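Início | Quem somos | Oficinas | Loja | Contactos

Quem somos

A Jondelov é uma oficina-escola de pequenas reparações elétricas e de aproveitamento de fio. Começou numa garagem, com uma bancada emprestada e várias caixas de candeeiros avariados que ninguém queria levar para o lixo. Hoje temos uma sala de aulas, um armazém nas traseiras e uma loja pequena onde vendemos material já escolhido e testado.

O fundador, Keith Pearce, trabalhou muitos anos em manutenção de edifícios antes de abrir a oficina. Foi ele quem escreveu as primeiras fichas de trabalho, à mão, e algumas continuam em uso com poucas correções. A mais antiga trata apenas de como guardar fio. Continua a ser a primeira que entregamos a quem chega.

O que fazemos

Recebemos fio, cordel e cabos de particulares, de escolas e de empresas em mudança de instalações. A Estis, que monta iluminação para feiras, entrega-nos as sobras no fim de cada temporada. A Bilgin, uma retrosaria do bairro, manda-nos cordéis e fitas que não consegue vender ao metro. Todo esse material passa pela mesma sequência: separar, desembaraçar, medir, enrolar e etiquetar.

Parte do que sai daqui vai para as nossas aulas. Outra parte vai para a loja, em meadas de 60 centímetros ou em rolos maiores, conforme o tipo. O que está partido ou com o isolamento estragado segue para reciclagem e não volta a entrar na sala.

Como separamos

Trabalhamos com cestos de plástico baixos. Experimentámos caixas de cartão, sacos e gavetas, e acabámos por voltar aos cestos, que se lavam depressa e deixam ver o que está lá dentro sem ser preciso remexer. A regra é simples: primeiro a cor, depois a espessura, e só no fim o comprimento. Quem começa pelo comprimento acaba quase sempre por fazer o trabalho duas vezes.

Os cordéis ficam num cesto à parte dos fios elétricos. Parece um pormenor, mas um cordel enrolado num cabo fino demora mais a soltar do que dois cabos entre si. 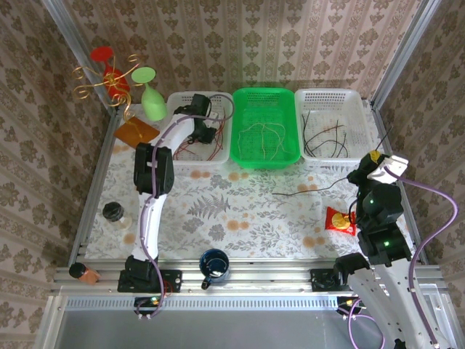
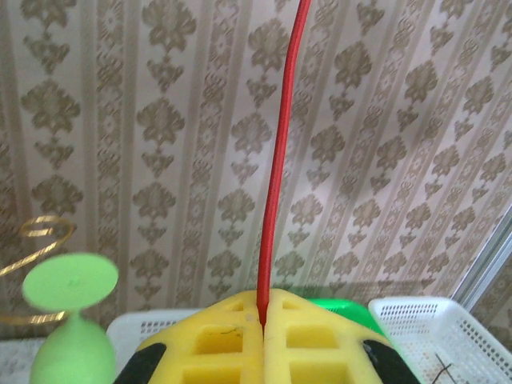
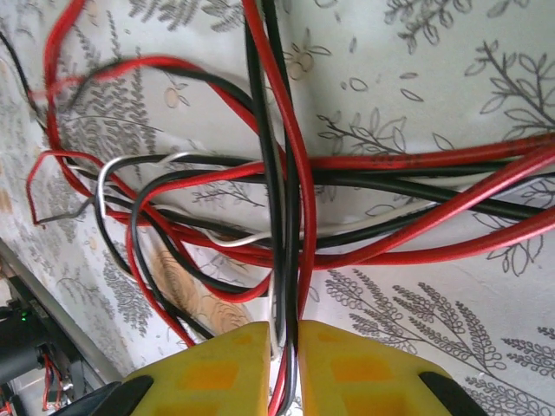
Fio vermelho e fio preto na mesa de separação.

Para desembaraçar, ensinamos a procurar uma ponta solta e a segui-la devagar, sem puxar. Quando há resistência, para-se e alarga-se o laço mais próximo. Puxar aperta o nó e pode partir os condutores por dentro sem que se note por fora. Um cabo nessas condições passa na inspeção visual e falha na medição, por isso medimos tudo o que vai para venda.

O fio desembaraçado é pousado em cima da mesa, esticado, e só depois enrolado. Usamos voltas largas, presas com um atilho de pano. Deixámos de usar elásticos — secam, colam-se ao isolamento e deixam marca.

As oficinas

As oficinas funcionam em grupos de até 8 pessoas. A de iniciação dura uma manhã e não exige qualquer experiência. Inclui separação de material, preparação de pontas e montagem de uma extensão simples, que cada participante leva para casa depois de verificada. A segunda oficina é dedicada a candeeiros e pede que se traga um, de preferência avariado.

Recebemos também turmas de escolas. Nesses dias não se trabalha com corrente. Os alunos separam, medem e enrolam, e no fim montam um circuito com pilha e lâmpada. A inscrição das turmas para o próximo período abre em março e deve ser feita pelo professor responsável.

O preço da oficina de iniciação é de 29 euros, com material incluído. A de candeeiros custa 68 euros, e o valor cobre também o casquilho, a ficha e o cabo novo, quando são necessários.

A sala e o armazém

A sala de aulas fica no rés do chão e tem entrada sem degraus. O armazém não está aberto a visitas, exceto para entregas combinadas. As prateleiras foram cedidas pela Cleritz quando mudou de escritório, e foi isso que nos permitiu tirar o material do chão e arrumá-lo por tipo.

Entregas de material

Aceitamos fio de cobre isolado, cabos de candeeiro, extensões, cordel e fita. Não aceitamos cabos enterrados, cabos com sinais de queimado nem transformadores. Agradecemos que o material venha seco e, se possível, com as fichas ainda montadas. Não é preciso trazê-lo desembaraçado. Essa parte fazemos nós — e serve de exercício a quem está a aprender.

Para quantidades grandes, pedimos um contacto prévio, com indicação do tipo de material e do volume aproximado.

Página atualizada em 8 jan. 2026

Artigos recentes
Como guardar extensões sem as torcer
Candeeiros antigos: quando vale a pena trocar o cabo
Oficina de iniciação: o que trazer
Cordel, fita e atilhos: o que há na loja
Material que não podemos aceitar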